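Tuesday, July 4, 2023
By the Rorura Facilities Desk

Food scrap collection at the Kemutside site: what changed in May

The pilot collection at Kemutside moved to a 12-gallon sealed bin in May, replacing the open totes used over the winter. Each bin takes up to 100 pounds of mixed scraps, but crews should treat a bin as full when the lid no longer closes flat. Pickup remains twice a week, before the kitchen opens.

Contamination is still the main cause of rejected loads. Dondden, the hauler, accepts a load at 92 percent organic material by weight or better. Plastic film is the most frequent problem. It passes through the first screen, wraps around the shredder shaft and has to be cut off by hand with the line stopped. Produce stickers, twist ties and coated paper cups are also refused.

Citrus peel is accepted in any quantity. The earlier limit applied to the worm beds at the Bañez building, where acidity was a concern — those beds were retired and the rule went with them. Whole fruit should be cut or split before it goes in, as intact skins slow breakdown by up to a week.

Wrappers go in the gray landfill bin at the end of each counter. Replacement bin liners are in Room 5.
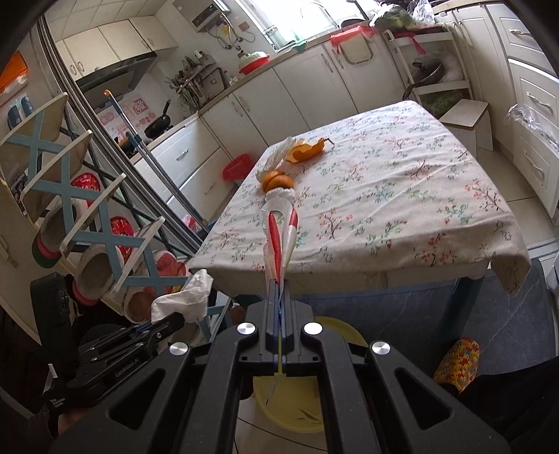 Liners must be the certified compostable type. Standard clear bags look similar on the shelf, so check the printed mark on the roll before fitting one.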